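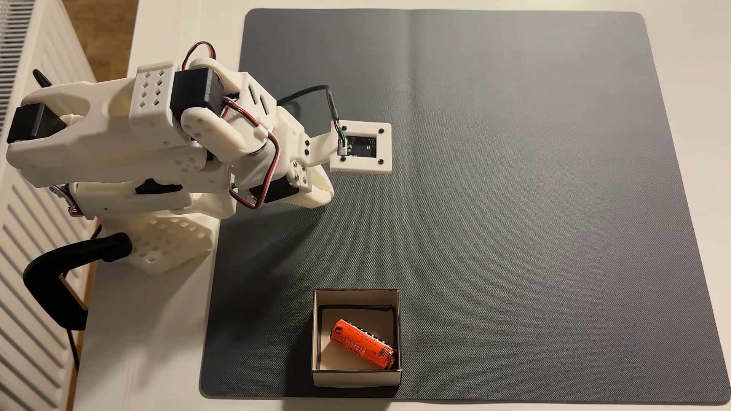

About Sisico

Sisico supplies and supports table-top robot arms for small object handling. We work from one unit in Ovthorpe, where the arms are printed, assembled, tested and repaired. The company sells one arm, in kit and assembled form, together with a bench service for customers who want a handling task tried before they buy. Our customers are mostly college engineering departments, small test laboratories and firms that handle parts in low volumes.

What we supply

The Sisico bench arm is a 3D-printed arm in white plastic, driven by servo motors and fitted with a two-part gripper. A small camera module sits in a printed mount on the wrist, so that the view moves with the gripper. The arm is fixed to the table edge with a clamp. No drilling is needed, and the table can be put back to ordinary use when the work is done.

The kit contains 78 printed parts, bagged by joint in the order of assembly. Motors are numbered before they leave us. Wiring is run on the outside of the links, with a loop left at each moving joint, so that a motor can be changed without stripping the arm. The perforated sections save material and shorten print time.

The assembled version has the same parts and the same software. It is set up on a bench at Ovthorpe and run through a fixed set of movements before packing. A record of joint offsets goes in the box with it.

What we do not supply

We do not supply arms for use beside moving machinery, for lifting people or animals, or for work with food. The bench arm has no guarding and is not sold as a guarded machine. It is intended for light objects on a flat surface within reach of the base. Customers with heavier parts are told so at the first enquiry.

The bench service

A customer sends us a sample of the object to be handled and a short note of what should happen to it. We set up the task, guide the arm through it by hand control, and keep the recorded movements and camera images. These are used to train a control program for that task. The customer receives the recordings, the trained program and a written report that lists every attempt, including the failed ones.

Most of the tasks sent to us are of the pick-and-place type: a small part on a mat, an open box, and a requirement that the one should end up in the other. They are simple to describe and less simple to carry out. Cylindrical parts roll when the jaw meets them off centre. Flat blocks can be pushed along the mat if the approach is too low. Boxes without a fixing will shift if the wrist catches the rim. The report covers each of these where it applies, with the position of the object at the start of the attempt.

A standard job is 187 recorded attempts. The number was settled in the first year, after a long job for Hájek, a maker of small instrument cases, and we have kept it so that results from different jobs can be compared. Larger sets are quoted separately. The largest so far came to 1,186 attempts, on mixed parts.

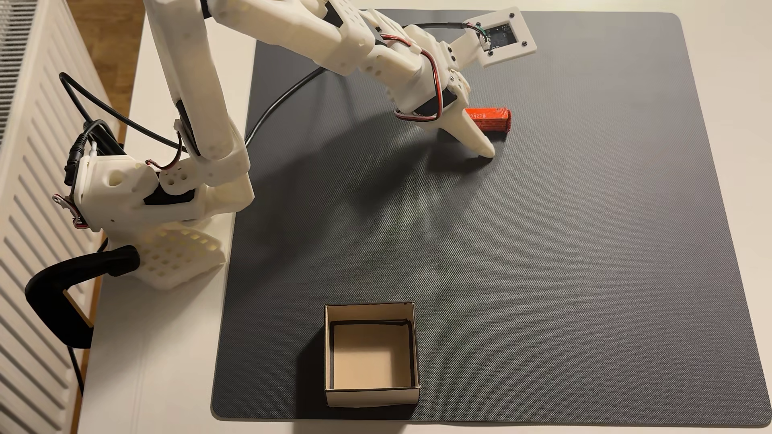

Support and repairs

Every arm is covered for 12 months from delivery. The cover includes motors, printed parts and the camera module. It does not include cables that have been cut or extended. Replacement printed parts are normally sent the next working day, and the print files are available to kit owners who have their own printer.

Repairs are done at Ovthorpe. Please remove the clamp and the power supply before packing the arm, and wrap the camera mount separately. Arms returned with the gripper unsupported often arrive with a damaged jaw.

Training

We run a one-day course at our training room in Catcombe each month from September to March. It covers assembly, calibration, recording and basic fault finding. Places are limited by the number of benches. Kit owners may bring their own arm.

Enquiries

Send the size and weight of the object, the surface it rests on and where it has to go. A drawing is useful but not required. Samples sent for the bench service are returned with the report.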